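**Unit 2 notes: Overhead light and hand work**
Instructor: Milagros Benítez. Read before the September workshop and bring the Barrios survey sheet with you.

Last time we ended on Iker Arrieta's question: if a room looks bright, why would anyone measure it? Keep that question in mind. Most of what gets said about lighting a workroom comes from people selling fixtures, and the rest comes from people who stood in the doorway, looked up, and decided it was fine.

### What "bright" tells you

Very little. Your eyes adjust to the room within minutes, and after that they are poor judges of it. A person looking toward a lit fixture will usually call the room bright, even when the surface under their hands is dim. The reverse happens too. A room with well-shielded lights can feel gloomy from the door and be perfectly good to work in.

So the word should not appear on your survey sheet. Write down where the fixtures are, where the hands are, and what stands between them. If you have a meter, hold it at the height of the work. Readings taken at eye level are common in reports and I don't accept them.

### White ceilings

The standard claim is that a white ceiling "spreads the light." Be careful with this one. A white ceiling sends back a good share of whatever light reaches it. A fixture mounted flat against the ceiling and aimed down puts hardly any light on it directly, so the ceiling only gets what has already come off the floor, the walls and the people. If the floor is dark, that isn't much. If the floor is pale, it can be quite a lot.

Ribbed or corrugated ceilings add their own argument. The Prirkstead brochure we passed around in class says ribs "soften" overhead light. I have never seen a measurement to back that up. Ribs give you alternating strips of slightly lighter and slightly darker surface, and at working height I would expect the difference to disappear. If somebody wants to show me otherwise, I'd be happy to look at the numbers.

### Shadows from the person working

Textbook drawings tend to leave out the worker. They show a lamp, a table and a cone of light. Put a person in the drawing and the cone has a shoulder in it.

Three cases to know:

- **Light behind the worker.** The head and torso throw a shadow forward onto the work. Common, and often blamed on the lamp being too weak.
- **Light in front.** The hands are lit, but the fixture or its reflection may be in the worker's eyes. Glossy surfaces make this worse.
- **Light to one side.** Usually the best of the three, if the reaching arm doesn't cross the path. A left-handed person and a right-handed person will not agree about the same table.

Long fixtures help with shadow edges, and here the catalogs are right. A long source gives a softer edge than a small one at the same distance, mostly across its length. It does not remove the shadow.
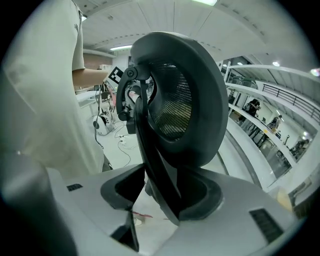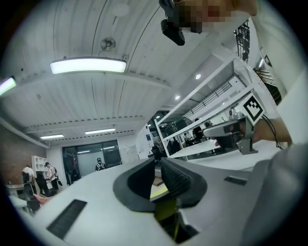 *Fig. 2. Forearm reaching in from the left (first picture). White ribbed ceiling with a long light on, second light at far left (second picture).*

For discussion: from the second picture, would you say the hands have enough light? My answer is that you can't say. A lit panel in a photograph makes everything around it hard to judge, and a camera sets its own exposure. Two people in last year's group gave me a lux value from a photo. Please don't.

Look at the ribs as well. They bend strongly in the picture, and that comes from the wide view. Don't use a picture like this to estimate fixture spacing. Take a tape measure.

### Dark objects

Matte black parts and dark mesh give back very little light, whatever is overhead. People respond by asking for more fixtures. Before agreeing, try moving the work or putting something pale behind it. Unai Vallejo did this on the Clongate benches with a sheet of white card, and the complaints stopped for a while. I'd call that encouraging. It isn't proof, as the benches had been cleaned that same morning.

### The survey results so far

We have 19 sheets back. Most say "good" or "adequate" in the lighting column, with no reading beside it. Yuzhen Zhong's sheet is the one to copy: position of each fixture, direction the worker faces, height of the work, and a note on where the arm shadow falls.

### To bring

1. One sketch of a room you use, seen from above, with the worker drawn in.
2. A reading at working height with the worker in place, and another with the worker stepped away.
3. One lighting claim from a catalog (Stenisport has plenty) and what you would need to measure before believing it.

Meters can be signed out from Fulgencio Benítez. Check the battery before you leave with one.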